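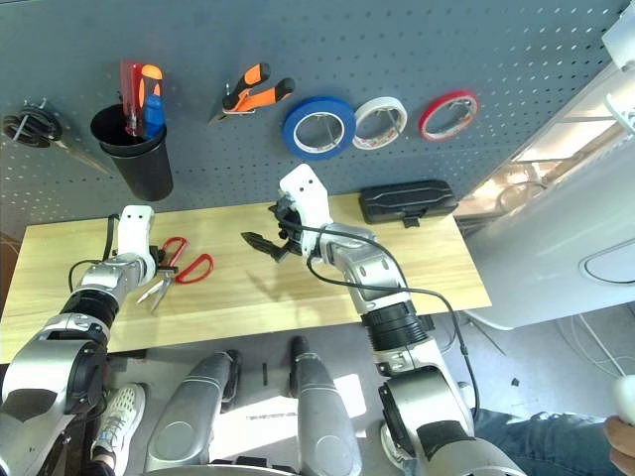

Bench 2 after the June refit, Plurkow workshop.

TOOL BOARD LAYOUT: WHAT CHANGED AND WHAT TO DO ABOUT IT
Tool Notes, September 2025

The pegboard behind Bench 2 has been rehung and the positions are now fixed. Howard Birkett drew up the layout after going through the sign-out sheets, which showed 754 entries for hand tools in the first half of the year. A good share of them were for the same few items: screwdrivers, pliers, scissors and tape. Those have been moved to where they can be reached without leaning over the work.

Screwdrivers go in the black cup on the left side of the board, tip down, handle up. The cup is bolted through the board and does not lift off. Please do not store pencils, files or hex keys in it. Anything with a loose bit should have the bit removed first, as the base of the cup is tapered and short bits wedge in the bottom.

Tape hangs on the right. Each roll sits on its own hook, pushed back against the board. The hooks will take a second roll, but the front one tends to walk off the end when tape is pulled from it, so keep spares in the cabinet. Blue and white are for marking and general use. Red is for tagging out equipment and should not be used for anything else.
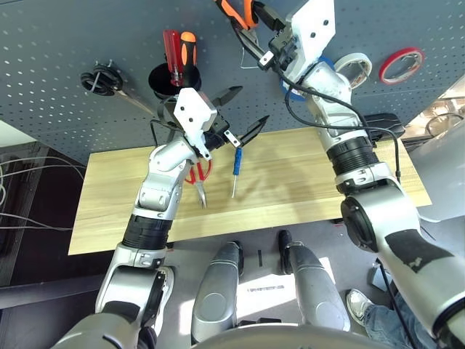 The longer hooks came from Tornent and replace the wire ones that used to rotate under load. They lock into two holes, one above the other. To move one, lift the front, tilt it up until the lower pin clears, and then pull. Evdokia Rallis has a bag of the locking clips if one goes missing. Do not substitute cable ties.

The coil stays on its hook at the upper left when not in use. Wind it loosely and leave enough slack that it comes off in one piece.

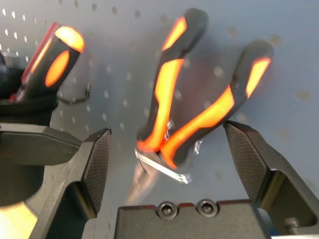 Pliers have been the main source of complaints. Laid flat in a drawer they get buried, and the spring types come out tangled with everything else. All pliers are now to be hung, and the rule is the same for every pair: handles up, jaws pointing down. Hung this way the grips are the first thing the hand meets. Wipe the jaws before hanging, and put a drop of oil on the pivot if it feels stiff.

Scissors are to be closed before they go back. Pairs that no longer cut cleanly go to Lorne Friesen for sharpening.

Outstanding: labels for the hook positions, and a decision on whether Bench 3 gets the same layout. Comments to Howard, extension 59.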